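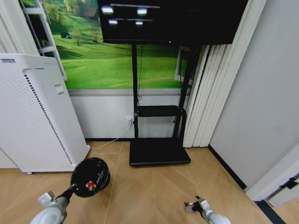

Litter pickup with two arms, seen from the head camera. Bin at the tip of the left, item in the right.

Panik FAQ
Last updated June 15, 2022. Questions we keep getting by email, answered fast. Will tidy up later.

What is Panik?
A method for teaching a two-armed robot to clean small stuff off a floor from human demonstrations. One policy, both arms. No object models, no map of the room. Came out of the Grustetti project, which did tabletop sorting only.

How many demonstrations?
3,090 short clips for pretraining, all sorts of chores. Then 189 for the floor task. Tried it with 100, worked on open floor, fell apart near the edges of the bin.

Why does one arm hold the bin?
Shorter reach for the other arm. Also the opening can be tipped toward the item, so a sloppy release still has a chance. With the bin standing free the policy knocked it over alot. We kept those runs, they're in the failure folder.

Do the arms talk to each other?
No seperate messages. Both sets of joint targets come out of the same network in 13-step chunks. Left arm mostly learns to hold still, which was harder to train than it sounds. Early versions drifted.

Which camera does the policy use?
Head view plus one on each wrist. Drop the wrist views and grasps get worse, placement not so much. Numbers in the Paquette report, table at the back.

What happens with more than one item on the floor?
It picks one and goes. No planner, no fixed order. Sometimes it switches targets halfway and wastes a reach. Known problem, see next section.

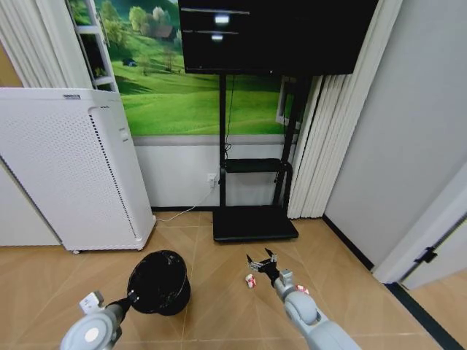 Known problems
Dithering between two items that look alike. Worst when they lie close to the gripper, one on either side. Longer chunks help but then it reacts late if something rolls.
Shiny screens. Reflections change with the head angle and we think the encoder picks up on them. Not proven.
Thin flat things, paper mostly. Fingers slide over.

Can I get the code?
Training code yes, under the Grellow repo. Robot drivers no, not ours to share. Weights planned for August.

Will it run on one arm?
Not as is. You'd need to fix the bin in place and retrain the head.

Who do I write to?
Lesia Vasylenko for data and code. Please put the commit hash in the mail, saves us both a round trip.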